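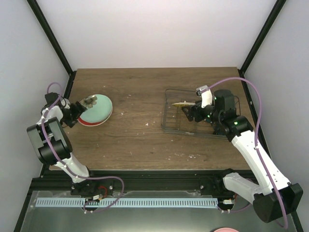
4.2 Scheduling two arms over one rack

The planner, Plutside, treats the stack and the rack as two separate work zones. Each zone can be locked by one arm at a time. The left arm normally works at the stack and the right arm at the rack, and this is the division in Figure 3, where the left gripper is beside the mint-green plate on top of the stack and the right gripper is over the rack next to a yellow plate seen almost edge-on. The bare wood between the two zones is left unlocked, and either arm may pass through it if the other is not already moving there.

A lock is requested before the arm leaves its current zone, not when it arrives. In an earlier version the request was made on arrival, and both arms would sometimes stop over the middle of the table and wait for each other. Moving the request forward removed the problem in all later runs. A lock that is held for more than 2000 ms with no joint motion is released and the task goes back in the queue. We chose this value by hand and did not tune it further.

Plate and slot detection is done by Skerow, which takes the fixed view and both wrist views at 25 Hz. The fixed view is used to decide which arm should move and to which zone. It is a poor source for the final approach to the rack, since the right forearm and wrist cover part of the rack whenever the arm reaches in. In Figure 3 a dark teal-blue object inside the rack is mostly hidden in this way. For the last part of the motion, Skerow therefore switches to the wrist view and ignores the fixed one.

The wrist view has its own difficulties. The rack is made of thin dark wire and the grain of the table shows through it, so a detector that looks for closed regions tends to find the wood and not the slots. We fit a line model to the zigzag divider wires instead. Each repeated V is a candidate slot, and a candidate is kept only if it agrees with the rack's rim in direction and spacing.

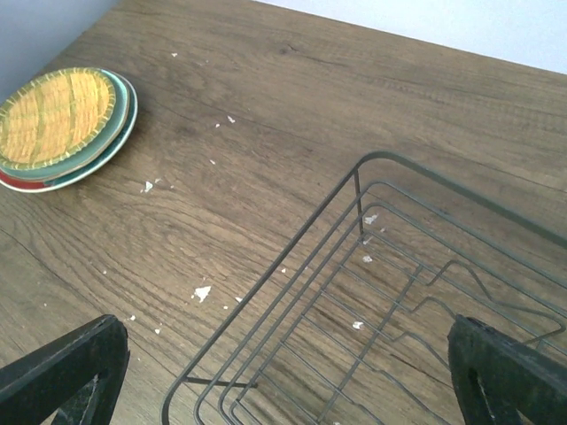
Candidates that lie under the fingers are dropped before this check. The fingers are black and have slots of their own, and in early tests the edge of a finger slot was fitted as a divider wire often enough to matter. We mask both fingers with a fixed polygon for each gripper opening width. Kirsty Ashworth drew the masks from recorded joint positions, and they have not needed changes.

Small white flecks on the table are handled by a size threshold. Before this was added, flecks under the rack wires shifted the line fit by enough to move the chosen slot over by one.

The stack is simpler. Skerow reports only the outline of the top item and a grasp point on its rim. It does not try to separate the items below, whose rims may show only as thin arcs. After every pick the stack is detected again from scratch.

We ran the full scheduler in the Rankin cell for 25 trials in May. The rack was loaded with no lock conflict and no slot error in 21 of them. All trials were recorded with Flomimetti, which stores the lock state next to the camera streams. The remaining trials are discussed in Section 5.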